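Kitchen Tips: Setting the Table Like a Robot Lab Does

Špela Leka trains two-handed robots at Ilturitz to put food on plates. Her group recorded 3,481 attempts at one small job, moving fruit onto a dish, and then sorted the failures by cause. Most of what they learned applies to anyone plating food at a counter, and to small children learning to set a table.

Put the plate down first, in the middle. When the dish went down last, the robot had to reach across food that was already there, and it knocked things over.

Keep round food away from the rim. The group tested gaps between an apple and the plate and settled on 14 centimeters from the center of one to the center of the other. Closer than that, the fingers hit the rim on the way in.
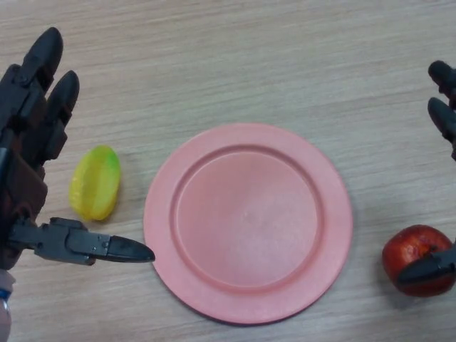

Use the hand on the same side as the food. Crossing over was the largest single cause of failures, with 121 drops. If something sits to the left of the plate, pick it up with the left hand, even if you are right-handed. It feels slow for a day or two.

Choose a plate with a wide rim and a shallow well. Food set down a little off center stayed on this kind of dish more often than on a flat one. The test plates were plastic – stoneware has not been tried yet.

Go light on smooth fruit. A hard squeeze from one side sends an apple rolling. Close the fingers slowly, wait until both sides touch, then lift.

Practice in short sets. The robot's settings were checked after every 15 tries, and that works for kids as well. Stop, clear the table, start again.

The method is called Bradine, after the first test kitchen. A second round with cups and spoons starts in January. Wet fruit is still a problem, so dry it with a towel before you plate it.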